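Hendton Bench Notes
@hendtonbench

Thread on keeping a two-gripper station alive. I look after one called Mbwambo. The name was on the cabinet when I inherited it and the label is stuck on too well to argue with.

1/
Mbwambo is a pair of hand-held grippers, a marker cube on each, one camera looking down from the head, and a table. On paper that's less machine than a bread maker. The bread maker has never made me redo a calibration at 6 in the evening.

2/
The order I start it up in, which I've written on tape on the drawer: power strip, cables, camera, left gripper, right gripper, markers, pads. Then coffee. The coffee was first for a while. I moved it after an incident with the pads.

3/
Cables. Walk the whole run from the strip to the table and look at each one. Anything you can put a foot through, someone will. I tape across the run every couple of feet and leave a loop of slack at the stand end.

4/
A gripper cable that works when you hold it still and drops out when you turn your wrist is a dead cable. It is fine to mourn it. It is not fine to put it back in the drawer with the good ones. (I know what I did in October.)

5/
Markers. Wipe with a dry cloth. Press each corner with a thumbnail. If a corner lifts, the whole marker gets replaced, and I do the calibration over. I once glued a corner down with great care and got a marker with a very slight hill in it. Tracking said my left hand was inside the table.

6/
Also check the markers are the RIGHT markers. Left and right swapped will run perfectly well and give you 72 recordings of somebody with their arms on backwards. Ask me how long I spent reading the tracking code before I looked at the grippers.

7/
Pads. These are what wear out. Look at the texture on the inner faces with a flashlight held low. When it goes shiny, swap both sides. A new pad facing an old pad pulls everything slightly toward the new one and you will blame the operator, who will blame you.

8/
Old adhesive comes off with a plastic scraper and patience. I own the scraper.

9/
Then open and close each gripper fully, 15 times, and watch the reading on the screen. It should come back to the same closed value. If it creeps, re-zero with nothing between the fingers. Nothing includes lint.

10/
Someone asked what the Jondus sheet is. It's our check sheet, one page, 8 lines, named after the folder it lives in. Line 5 is "screws." It just says screws. I've asked for more detail and was told it means the screws.

11/
(It means the ones holding the cube to the gripper. Snug with a short driver, two fingers on the handle. If you're using your whole hand you've already cracked something.)

12/
Head camera. Put the strap on, look at the table, look at your own hands, then look at the live view. Both cubes should stay in view while you reach for the far side of the table. If one vanishes, tilt the camera down a notch and start again. Your neck will want to help. Don't let it.

13/
Last check is a grab on something awkward. Blocks are flattering, everything can pick up a block. I want a slope, a wide base and a bit of weight up high, so a worn pad shows itself. 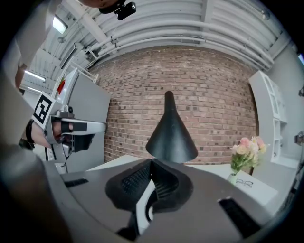
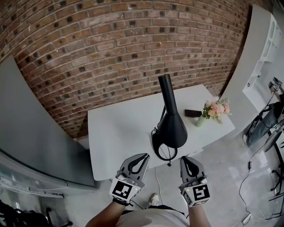
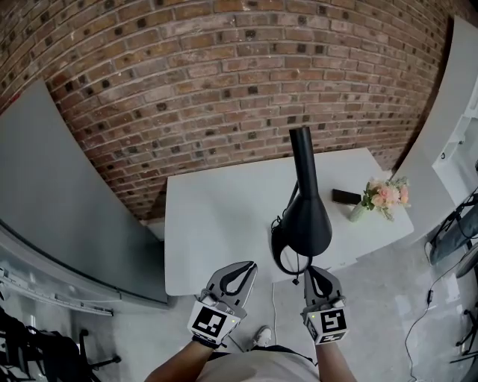

Filed under: Station care / Pads and grip checks

14/
A vase of flowers on the table in all three, so the bar for knocking things over is set where it should be.

15/
Look at the first one for the pads: curved, facing each other, grid texture on the inner faces. Get your eye down at that level before you trust them. From standing height a worn pad and a good pad look like the same pad.

16/
In the third, the right gripper has its pad at the lower edge of the lamp's base. That edge is where I look for slip. Close slowly, wait, lift a finger's width, set it down, and see whether the marks on the pad line up with where you thought you were holding it.

17/
A lamp also brings its own cord, so it's one more thing on my list of things to walk and look at. See post 3. I contain one idea and it is cables.

18/
Green light on each gripper before you record, both visible from where you're standing. If you have to lean over to check, turn the gripper, then check.

19/
Shutdown is the sheet backward, except the pads get a wipe and a look before they go in the box. Write the swap date on the lid. My current lid has two dates on it, one crossed out, and the word "really."

20/
Replies are open for pad adhesive recommendations. Please no more about the bread maker.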